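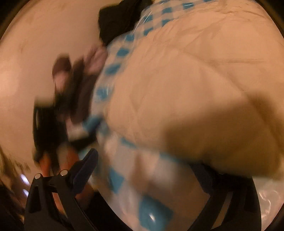

Comforter

A comforter is a thick bed covering made of two layers of cloth with a soft filling between them. It is used on top of the sheets, usually in place of several blankets. The word is most common in North America. A duvet is similar but is meant to go inside a removable cover.

Filling

Down, wool, cotton and polyester are the usual fillings. Down is light for the warmth it gives, while polyester costs less and is easier to wash. Weight is often stated in grams per square meter, and a winter comforter may be sold at 310. Wool fillings are heavier and tend to settle flat with use.
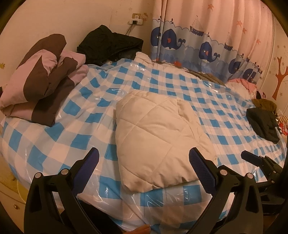
By the Felora Household Encyclopedia staff

Stitching

The layers are sewn together to keep the filling from shifting. Diamond patterns, straight channels and square boxes are all common. Wide spacing leaves the cover loftier but lets the filling move toward the edges. Some down comforters have strips of cloth inside — called baffles — that hold the two layers apart.

Manufacture

Early comforters were made at home from worn blankets and scrap cloth. In Talstead, the Hegarty mill began sewing them by machine with 4 quilting frames and 80 workers, and later shipped 4000 a year.

Care and storage

Most polyester comforters can be machine washed in a large drum. Down must be dried fully to prevent clumping and odor. Folded comforters are best stored in a dry closet, away from direct sun.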